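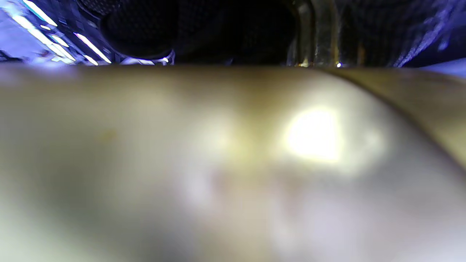 One reader of our last issue wrote to us that the object names in the Clerar catalog are too general, and that a visitor who searches for "bottle" receives 611 results and then leaves the page. We have received this remark before, in other words, and it was the main reason to hold the second documentation workshop in Akley.

The workshop took place in the upper room of the Sandhu Library on 3/21/19. There were 36 participants from small museums, local archives and two universities. In the morning session we presented the new rules for object names. In the afternoon the participants worked in pairs with records from their own collections, and this part was longer than planned.

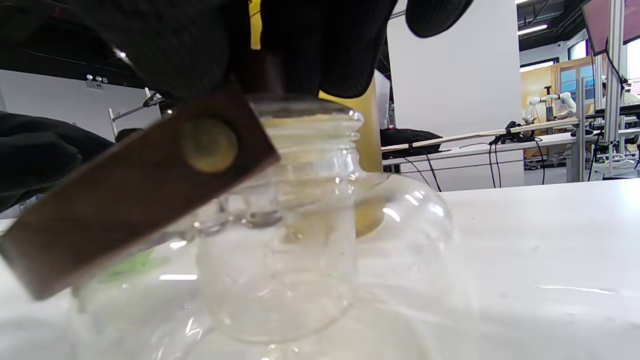 The first rule concerns the difference between the name of an object and its description. Many old records put everything in one field, and the search engine can not separate the words. For a clear glass jar, the name field should say only "jar". The material goes to the second field, and the threaded neck goes to the description, together with the shape of the shoulder. A wooden strip with a round brass-colored rivet is more difficult — if the cataloger does not know what it belonged to, the name should stay "strip" and the use should be left empty.

The participants did not agree about the empty field. Several museums prefer to write "unknown", so that it is clear the question was asked. For the moment, both solutions are accepted by the import tool.

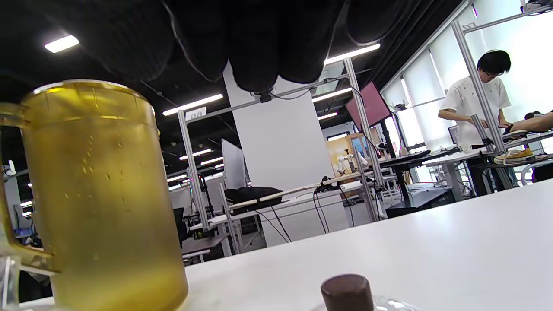
Clerar Network — Documentation and Training Group

The import tool is made by Drudex and it was shown in its test version. It reads spreadsheet files and gives a list of the records that do not follow the rules. In the demonstration it found 22 errors in one file, most of them dates written in different orders. Please keep a copy of your original file before you use it. The tool does not yet accept images, and the links to them must be added by hand.
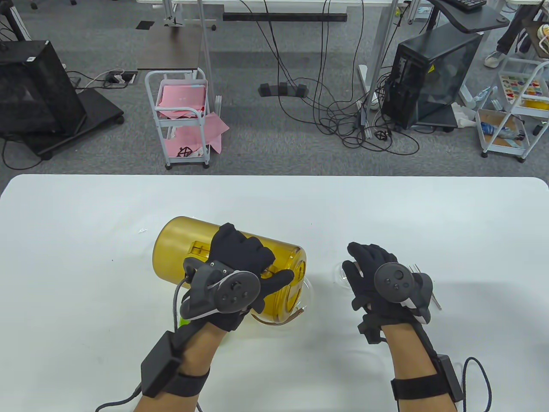
Mirela Tosk, Training Coordinator

The slides and the word list can be downloaded from the members' area. Corrections to the word list are welcome until the end of October, and it is best to send them in one message with the record numbers. The next workshop will be about place names and old spellings, also in Akley. Registration will open when the library confirms the room.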